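Home Tips Kitchen Workshop Garage Contact
Search this site Go
Posted in September by Dušan Čierny

Garage and workshop, the end of summer list

Quick one this time. Got half an hour before the kids need picking up so no fancy intro. Most of these came from emails, a few are mine, one is stolen from my neighbor Farhad Ghaffari and he knows it.

Stuck jar lids of screws
Same trick as a jam jar. Hot tap over the lid, 30 seconds, rubber glove, twist. If it's rusted on, a drop of oil round the rim and leave it overnight. Don't whack it on the bench. Glass in your screws, no fun at all.

Wood glue that has gone thick
If it strings when you pour, toss it. Adding water gets it out of the bottle but the joint will be weak. Buy the small bottle next time. I never do.

Sandpaper
Write the grit on the back of every piece BEFORE you tear the sheet. Pencil rubs off, use a marker. Old sheets are fine for rounding over an edge, no good for the last pass. Keep them flat under something heavy, damp air curls them.

Paint cans
Wipe the groove before the lid goes on. Put a strip of masking tape down the side with the room and the month you used it. Tap the lid down with a rubber mallet and a scrap of wood across it, not a hammer, you'll bend the rim and then it never seals again. Mine from the hall had a skin like a pudding.

Karthikeyan Chacko wrote in to say he pours leftovers into smaller jars so there's less air on top. Works for water based. Label the jar!! Food jars especially, and keep them up high.

Drill bits
Blunt bit squeals and smokes. Sharp one makes curls. Slow down for metal, a bit of oil, let the drill do the work. For masonry don't lean on it, pull back every few seconds and let the dust out.

Extension cords
Over under coiling, look it up, takes ten minutes to learn. Never wrap round your elbow, it puts a twist in and the cord fights you forever after. Unroll a reel all the way if you're running a heater off it.

Sawdust in the cracks
Paintbrush first, vacuum second. An old two inch brush, bristles cut down short so they're stiff. Stick a toilet paper tube on the end of the hose and pinch it flat for corners, lasts longer then you'd think.

Bench tops and edges
Plain board top: coat of paste wax, buff it, glue drips pop off with a scraper. Do it again when they stop popping. Tops with holes in them are handy for pegs and stops but they eat small screws, so lay down a tray or an old towel before you take anything apart. Clean the holes from below if you can get under there, otherwise the vacuum. A wooden strip down the side saves your hips and your sleeves. Sand it lightly once a year and check it's still tight.
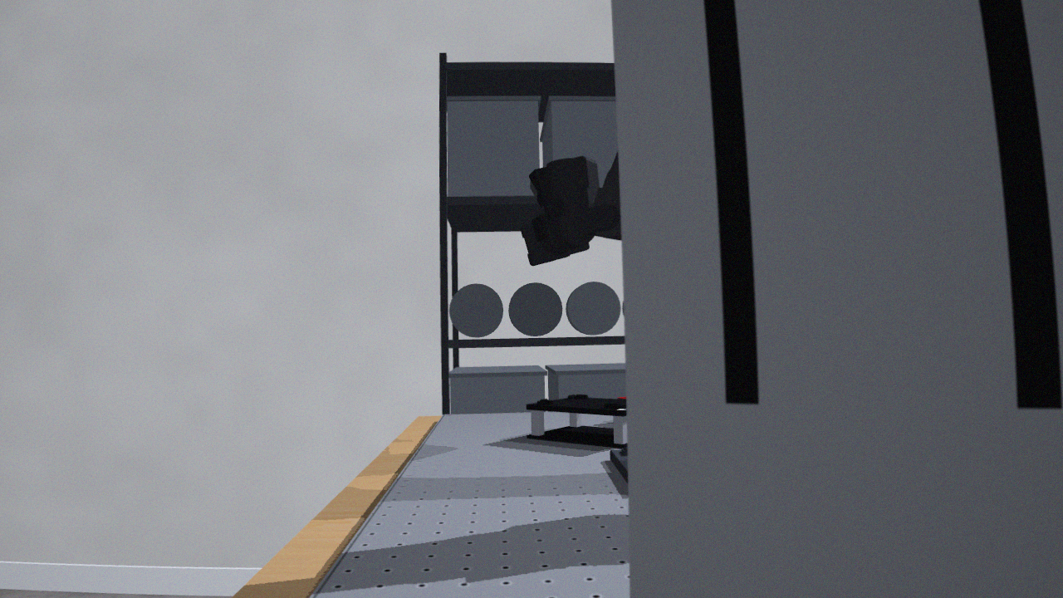
Light over the bench
One lamp behind you means you are working in your own shadow. Two smaller lights, one each side, up high and a bit forward. Tarcísio Figueiredo clamped a pair of cheap desk lamps to a shelf and says he finally sees his pencil lines. Dust the bulbs when they're off and cool.

Rusty hand tools
White vinegar overnight in a tray, scrub with steel wool, rinse, dry right away, then oil. Don't skip the drying. Keep wooden handles out of the vinegar. A pair of pliers I'd given up on opens fine now, bit ugly, who cares.

Squeaky vise
Wind it all the way open, brush out the old gunk, grease the screw, wind it back. Five minutes. Wipe off the extra or it'll catch every bit of dust in the garage.

Oily rags
Not in a pile, ever. Linseed oil rags can heat up and catch fire on thier own. Spread them flat outside till they're stiff, away from the house, then ask your local waste people how they want them.

Got a tip? Send it over. Kitchen ones next, need something for burnt on rice.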